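The Felt Table, Again

I have been putting off the felt table since March, and this week I finally ran out of excuses. If you've been reading along for a while you'll remember it -- the teal one with the rounded corners that Ita Flanagan talked me into when she was clearing out her place in Astdale. I love that table. I also put everything on it, and I mean everything, from bottle caps to the mail to things I carried in from the yard and meant to deal with after lunch.

My trouble is that felt holds on to crumbs. A wooden table you can wipe down with a damp rag and walk away, but felt wants a brush, and it wants you to go slowly and in one direction, from the back toward yourself. I tried a wet sponge once, early on, and spent the whole evening picking little balls of fuzz off it while my tea went cold. So now it's a hand brush and a dustpan, the kind that come as a pair, and I've grown fond of the little ritual (my mother would laugh to hear me say so, I was a terrible sweeper as a girl).
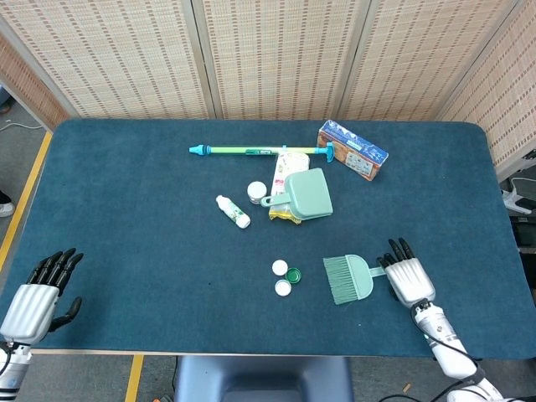

The small stuff is what slows me down. Caps, for instance. I can never throw out a bottle cap until I'm certain the bottle has gone too, and then the bottle turns up three days later and I've got nothing to close it with. Snack packets are easier, those go straight in the trash once I've given them a shake. And then there are the summer toys, which have no proper home at all. A water gun is such an awkward shape! It won't stand up, it's too long for the drawer, and if you lay it on a shelf it rolls off the minute you shut the door.

Ita says I should get a tall basket and stand the long things in it like umbrellas. She may be right. I did try a cardboard box first, and it became a second table, more or less, with its own pile on top.

Anyway, I'm going to start at the back and work forward, an hour in the morning before it gets warm, and I'll let you know next time whether the basket idea is any good.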